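The Night Class That Wouldn't Graduate

By Ginette Gagnon
December

The Omine Institute of Trades and Applied Arts occupies the top two floors of a former furniture warehouse in Bromar, above a tire shop and beside a doughnut place that closes, cruelly, ten minutes before evening classes let out. To enrol, you climb the back stairs, take a number and wait for a window to open. The number is printed. The window is a matter of mood.

I went up those stairs in my forties to learn garment construction, having told my family it was a career move. The program is called Apparel Technician, Level One. It runs three evenings a week and leads to a certificate, which leads to Level Two, which leads to a second certificate with a gold edge. After that, according to the brochure, come "pathways". I asked at the window where the pathways went. The woman gave me another brochure.

My class began with 11 people. Most had jobs already, and several had two. There was a retired bus mechanic who wanted to make his own coveralls because he'd never met a pair with an honest crotch. There was a pair of sisters who spoke only to each other and finished everything first. A young man from Jandale had applied for welding, been told welding was full, and been offered "something with similar hand skills". He stayed. He now sets a better sleeve than I do, and I try to be gracious about it.

Our instructor was Océane McKinnon, who spent years on the floor of a uniform plant before it moved somewhere cheaper. She teaches in an apron with a seam ripper on a string around her neck and hands it to you without comment. In the first month I wore it more than she did.

"People come in thinking they'll be sewing by Thursday," she told me. "They'll be ironing by Thursday. If they can iron, we'll talk."

We ironed. We cut straight lines on paper, then straight lines on cotton, then lines that were meant to be straight on knits, which have views of their own. We learned to find the grain. We wrote a test on needle sizes that I failed by one question and still think about in the shower.

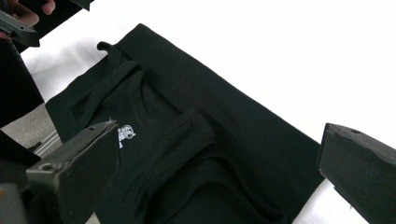 The price of a gold edge

Adult trades training in this part of the country has always lived on leftovers. It gets the rooms the day school has finished with, the machines the day school has worn down, and the money the day school couldn't spend by spring. Omine charges evening students 40 dollars a term for supplies, on top of tuition, and publishes a list of what that covers. Thread is on it. Needles are on it, up to a point. The industrial steamer, which everyone agrees is wonderful, is available by booking, and the booking sheet is kept in an office that shuts at 5.

None of this puts people off. The waiting list for Level One was long enough last fall that the institute opened a second section in Alvarado, in a church basement with one good outlet. That one filled too. I drove out to see it on a wet evening and found the students taking turns on the outlet with the courtesy of people at a four-way stop.

What keeps them coming is harder to put on a brochure. Some want the work. There are still alteration shops and costume departments, and hospitals still need someone to fix a curtain hem. Others want to be good at a thing they can hold. One student at Alvarado, a payroll clerk, said she had spent 8 years moving numbers from one column to another and would like, before she died, to make a pocket. She had made four when I met her. Only one was attached to anything.

Homework, with steam

The institute's own view of its evening students is affectionate and slightly baffled. On its annual forms they are divided into "completers" and "non-completers". A completer finishes the certificate. A non-completer gets what she came for and goes home, or moves, or has a baby, or discovers that the final project is a lined jacket.

McKinnon dislikes the form and fills it out in pencil. By her count, some of her best students never finished. One took Level One, dropped Level Two in its second week and opened a repair counter at the back of a dry cleaner's. He sends her his overflow. He also, she noted, still puts his zippers in too fast.

Then there are the ones like me, for whom the form has no box at all. I passed Level One. I was given the certificate, which I have not framed, though I did price frames. I started Level Two, fell behind during a busy stretch at work, and asked whether I could repeat the first half. The window said yes. When I asked a second time, the window said yes again, with a pause. I am now in my third autumn of learning to put in a collar. My classmates have turned over completely. The mechanic has his coveralls and wears them to the grocery store. The young man from Jandale assists on cutting nights and calls me ma'am.

Registration for the next term opens at 10 in the morning, when anyone who works days is working. I've booked the hour off. I'll take my number, sit on the bench by the radiator and wait for the window. The jacket is due in the spring, and I have already bought the lining.

Last updated: December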